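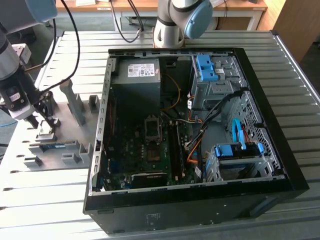
Open desktop computer case on a slotted metal worktable, with two robot arms

L-theanine

L-theanine (you'll also see plain "theanine" on labels, and people use the two names interchangeably) is an amino acid found mostly in tea leaves. I've been editing the tea and supplement entries on this wiki for a while and it's still the page I get the most mail about, so I've tried to keep it up to date and in everyday words. Corrections go on the talk page, please!

Where it comes from

The tea plant makes theanine in its roots and sends it up to the leaves. Sunlight breaks a good part of it down, and so growers who want a sweeter, brothier cup put shade over the bushes for the last few weeks before picking. Matcha and gyokuro are both grown that way. Outside the tea family it's pretty scarce, although it does turn up in one edible mushroom, the bay bolete. Japanese researchers first isolated it from green tea in the middle of the last century.

You don't usually make one of your body's proteins out of it, the way you do with the amino acids in an egg. It gets absorbed in the gut, some of it crosses into the brain, and the rest is broken down and leaves through the kidneys. Its shape is close to glutamate, a signaling chemical in the brain, and most of the theories about what it does start from there.

Taste

I never see this mentioned on supplement sites, which is a shame. Theanine is a big part of the savory taste in good green tea, the thing that makes a first sip of gyokuro remind you of soup. My friend Jae-in Son runs the Wednesday tastings at Hong, the tea shop down in Balturholm, and she can pick the shaded tea out of a row of 4 cups by smell alone. I get it right maybe half the time, and I've had plenty of practice.

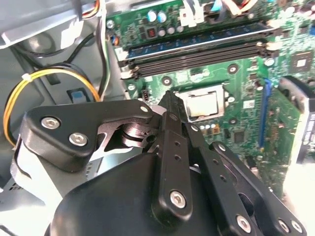 Computer motherboard with a memory module in the uppermost slot

What people take it for

Mostly they want to feel calm without getting sleepy. Small studies have found a rise in alpha brain waves after a dose, and some people report feeling less tense under stress. Small is the word to remember, though. Many of the trials are short, and quite a few look at theanine together with caffeine, so it's hard to tell which one is doing what. The pairing does have some support for attention tasks, and it's the combination I'd read up on first if you're curious. Evidence for sleep is thinner, and I've taken the old sleep section down until somebody brings me something better than a blog post.

For what it's worth, I tried it through most of July. Afternoons felt a bit smoother. I'd also switched from a giant mug of coffee to a regular one that month, so please don't quote me!

Forms and amounts

Capsules are commonly sold with 100 or 200 mg in each, and there are powders, gummies and canned drinks too. A cup of tea has a good deal less than a capsule, and how much less depends on the leaf, the water and how long you forget it on the counter. Matcha drinkers get more because they swallow the whole leaf.

Labels sometimes say "from green tea," but a lot of commercial theanine is made with enzymes or by fermentation. It's the same molecule if it's the L form. Trasteck prints the source on the side of the jar and Prorkard puts it under the flap, where I missed it twice.

Safety

Short-term use seems to be well tolerated by most healthy adults. Headache and an upset stomach get mentioned now and then. It might add to the effect of blood pressure medicine or sedatives, so talk to a pharmacist if you take either one. There isn't enough research in pregnancy or breastfeeding to say much.

See also: caffeine, matcha, glutamate, shade-grown tea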